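Troveo Hand Tool: Set-up and Care Guide
Section 4. Finger pads, linkage and opening check

4.1 Scope

This section covers routine care of the hand-held gripper when it is used for cloth work: folding, sorting and clearing garments or bedding. It applies to tools fitted with the blue finger pads. For tools fitted with the Binura narrow tips, see Section 6.

Carry out the full procedure before first use and after every 37 hours of handling time. Carry out 4.4 and 4.7 at the start of each session.

4.2 Tools and materials

Hex key set supplied with the tool
Lint-free cloth, dry
Lint-free cloth, dampened with water
Soft brush, bristle length 10 mm or more
Valente dry-film lubricant, pen applicator
Replacement pads, part 581 (pair)

CAUTION: Do not use oil or grease on any part of the linkage. Both will transfer to fabric and hold lint in the joints.

4.3 Preparing the tool

1. Close the current recording and wait for the status light to go out.
2. Disconnect the cable at the grip end. Pull on the connector body, not on the cable.
3. Rest the tool on a flat surface with the pads facing away from you.
4. Let the linkage come to its open position. Do not push it past the stop.

NOTE: Left and right in this guide are given as seen by the operator holding the tool, looking over the housing towards the fingers.

4.4 Checking the opening

1. Look along the housing from behind. The two fingers should stand at the same height and at the same distance from the centre line.
2. Squeeze the trigger slowly until the pads meet, then release. Repeat five times.
3. Check that both fingers start to move together. A delay on one side points to lint in the base joint on that side.
4. With the tool open, check that the gap between the pads is clear of thread.
5. Check the view from the camera with the tool held over the work. Both pads must be in view when fully open. If one pad is missing from view, reseat the camera as described in 3.5.
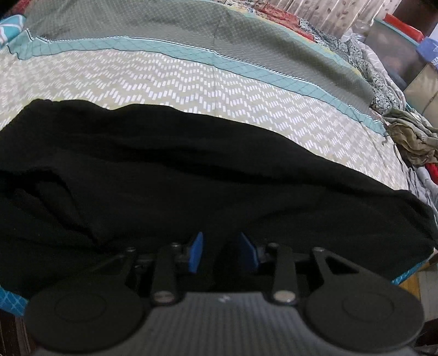

6. Repeat step 5 over the darkest fabric in the set. Dark cloth takes up most of the available light, and the black linkage arms are hard to tell from it on the monitor. Set exposure on the dark item first, then confirm that paler bedding still shows its print.
7. If the pads cannot be told apart from the fabric, add light to the room. Do not raise the gain above the value stored in the Jemis profile.

4.5 Cleaning the linkage

1. Brush each joint from the housing outwards. Turn the tool over and brush the underside.
2. Open and close the fingers, then brush again. Lint packed behind the link arms comes free only when the arms have moved.
3. Remove wound thread with tweezers. Do not cut thread against a pin.
4. Brush along the grooves of the housing, not across them.
5. Wipe the round side discs with the dry cloth.
6. Apply one touch of lubricant to each pivot. Leave for 2 minutes, then wipe off any excess.

NOTE: Fleece, towelling and loose knits shed more than woven cotton. When these make up most of the work, clean the linkage every session.

4.6 Cleaning and changing the pads

1. Wipe both pads with the damp cloth, then with the dry cloth. Do not use alcohol, which hardens the surface.
2. Inspect the inner faces. Change the pads if the surface is glazed, split or lifting at the tip.
3. To remove a pad, slacken the retaining screw one full turn and slide the pad off towards the tip.
4. Slide the new pad on until it meets the shoulder of the bracket. Tighten the screw until it is just firm.
5. Always change both pads. A new pad against a worn one will drag thin fabric to one side.
6. Repeat 4.4, steps 1 to 4.

CAUTION: Overtightening the retaining screw will crack the bracket. A cracked bracket is not a user repair.

4.7 Approach to piled fabric

1. Bring the tool in with the fingers fully open.
2. Choose a fold or raised edge in the upper layer. Avoid zips, snaps, tags and straps, which can mark the pads.
3. Stop short of the fabric and hold still until the picture on the monitor is sharp. Fast sweeps blur striped and printed cloth and the section may be rejected on upload.
4. Move in, close, and lift straight up before moving sideways.
5. If a lower layer comes up as well, put the fabric down, open fully and start again from step 1.
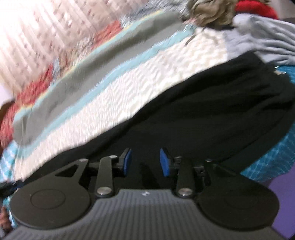 Figure 4-2. Fingers open, short of the pile. Motion blur on the striped blanket.

4.8 Faults

Fingers do not meet at the tips: pad not fully seated. Repeat 4.6, step 4.

One finger lags: lint or thread in the base joint. Repeat 4.5.

Fingers close but do not reopen fully: return spring weak or fouled. Clean first. If the fault remains, return the tool for service.

Fabric slips from the pads: pads dirty or glazed. Clean, then change if there is no improvement.

Pin stands proud of the link: stop using the tool. Do not press the pin back.

Fault code 81 on the monitor: opening sensor out of range. Reconnect with the fingers fully open and leave the trigger alone until the code clears. If it returns, carry out the sensor reset in 7.2.

4.9 Storage

Store the tool open, with the pads off the surface. Do not leave it under bedding or clothing while it is connected. Enter the pad change in the log at the back of this guide.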